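Chapter 8
Watching a Machine Work: The Street Demonstration

Most readers will first meet an outdoor robot at a demonstration. Someone drives it, someone talks, and visitors follow along the curb. This chapter uses one such morning, held in July in the Brellgate neighborhood, to introduce the ideas of route, surface, and supervision. The machine was a Bunido, a small wheeled rover built by Brato for checking residential pavement.

The demonstration began at 9 a.m. with a talk in a driveway. Visitors then watched the rover's forward view on a shared screen while it worked along a street of single-story houses.
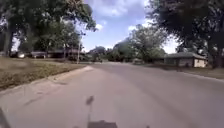

Ruggiero asked whether the rover would know what to do on a street with no painted lines. The operator answered that Bunido does not look for lines. It is given a route in advance and keeps its distance from the curb.

A route of this kind is a list of points. The one used in Brellgate had 3545 of them, stored in order. Between points the rover makes its own small corrections, and the operator can take over at any time with a hand controller.

Curbs matter more than they seem to. A driver barely notices where a curb dips for a driveway, but a machine that follows the curb has to be told that a dip is not a turn. Brato's staff spent much of the talk on this point.
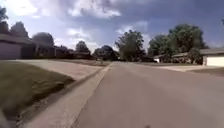
One visitor wondered why the company didn't just use a truck, and was told that trucks are used on main roads, where speed counts. On short streets a rover can go slowly and stop often.

The second part of the demonstration dealt with surfaces. Asphalt and concrete differ in brightness, and the seam between them is a useful guide. Cracks, joints, and stains are harder. A stain is flat and can be driven over, yet it may look much like a hole.
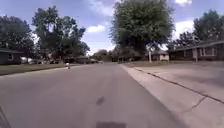

Figure 8.2. Asphalt roadway with a dark stain; concrete with cracks or joints at right.

Supervision is the third idea. Brato assigned 2 people to the rover, one to drive and one to watch the street. Section 6 of this chapter returns to their duties and asks which of them could be done from a distance.

Before reading on, write down what you would want to see if you attended a demonstration like this one. Keep the list for the exercises.

8.1 Damage in the Road Surface

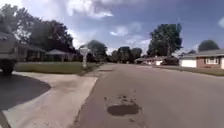

Reading time: 8 minutes

A pothole forms where the top layer of asphalt breaks away. Its edges are usually ragged, and broken pieces may lie nearby. For a pavement survey, the hole and the fragments are recorded separately, as they call for different work: one is patched and the other is swept up.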